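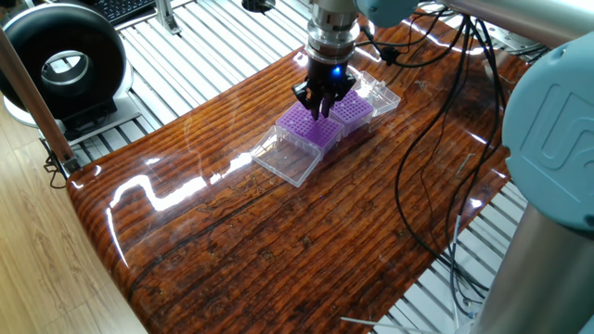

4. Fitting and refilling tip racks

The Fuklow bench pipette takes 300 µl tips from racks of the Chala type.

1. Wipe the table and let it dry before you set anything down.

2. Place each rack in its clear base and press on the corners until it sits level.
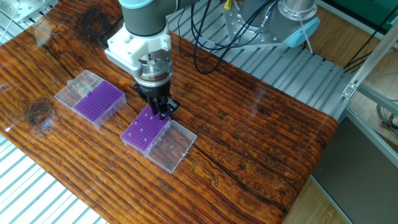
3. Turn the volume wheel to 300. Do not force it past the stop.

4. Push the pipette straight down into a tip. A light tap is enough.

Caution: never lay the pipette flat with liquid in the tip.

5. Close the rack lid when you finish a row. Purple racks are a spare-part item, order code 1317.

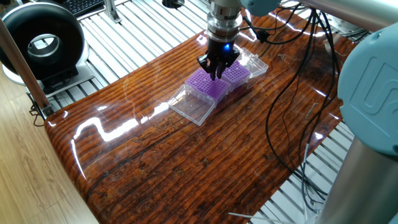
Cleaning the racks

Remove all tips. Wash the rack in warm water with mild soap, rinse, and stand it on its side overnight. Do not heat the clear base.

Note: the 900 µl tips need the taller Kermont rack. See section 6.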